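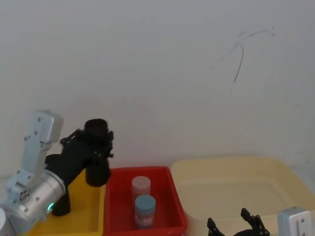

The robotics club at Brouwer has 25 members, two arms and one table. The adviser, who teaches physics during the day, started the club three years ago with a kit car and a box of spare motors. This year's project is sorting. Containers go into colored bins, and the arms are supposed to move them from one bin to another without a student touching anything.

"People hear robotics club and they think of robots fighting," the adviser said. "We put jars in bins. It's harder than it sounds, and the students know that by the second week."

The club is getting ready for the Ultadow student challenge in May. Teams are given a set of containers they haven't seen before and have to sort them by a rule that is announced the same morning. The rule might be lid color. It might be size, or whether the container has a lid at all. Teams lose points for dropping things and for tipping over whatever is already in the bin.

Tipping is the part the club has worked on most. A jar standing by itself is easy to pick up, a senior who leads the software group said. Two jars standing close together are a different problem.

"The fingers need room to open," she said. "If you come straight down on the back one, you hit the front one. So you have to decide which goes first, and the program has to decide that, because you won't be there typing."

The students record their practice runs. One student guides the arms by hand through a pickup, and the software saves the joint positions along with the camera video. The club had 591 saved runs when we visited. Not all of them are good. A junior on the data team goes through them after school and marks the ones where the grip slipped or the container landed on its side.

"I keep the bad ones in a separate folder," he said. "We tried deleting them at first. Then we wanted to go back and see what went wrong on the tall canister, and we didn't have any of it."

The team wants 2,000 runs before it trains the version it plans to bring to the challenge. The adviser is not sure they will get there. Meetings are shorter this year and only a few students can be in the room at one time, so the rest follow on a video call and work on code from home.

Asked if that had slowed the club down, the adviser said it had, but not everywhere. "The software group might be doing better. They write things down now. Before, they would just yell across the room."

The hardware group has had a rougher time. A freshman who joined in the fall said she had spent most of her meetings on finger tips. The club has printed three designs so far. The first was smooth and let go of anything with a curved side. The second held well but scratched the labels, and the judges check for damage.

"I did the third one mostly by myself," she said. "It's better on lids. It's still not great on the wide jars, because the fingers don't open far enough to get all the way around."

Rasavance, a machine shop across town, cut some of the mounting plates for the club at no charge. The control software is built on Jedex, a free package that the students have changed quite a bit. The senior said that nearly all of their trouble in the first month came from the two arms trying to use the same space over the bins. They fixed it with a simple rule: one arm waits until the other has cleared the middle bin. It costs a few seconds each time.

"We could make it faster," she said. "I'd like to. But we had a collision in practice and it took two meetings to get the arm lined up again, so right now everybody is fine with slow."

Most of the students had never programmed anything that moved before they joined. The adviser does not require experience and does not hold tryouts. New members start by learning where the stop button is, then spend a few meetings watching and taking notes before they guide an arm.

The senior will graduate a few weeks after the challenge. She has been writing a setup guide for whoever takes over the software group. It covers calibration, file names and what to do when the camera loses connection. She said the calibration section is done and the rest is in outline.

Related stories
Winter schedule for after-school clubs
Physics classes build bridges at home
How to sign up for the spring science night
Brouwer chess team moves matches online

Contact the newsroom | Copyright 2021 | Back to top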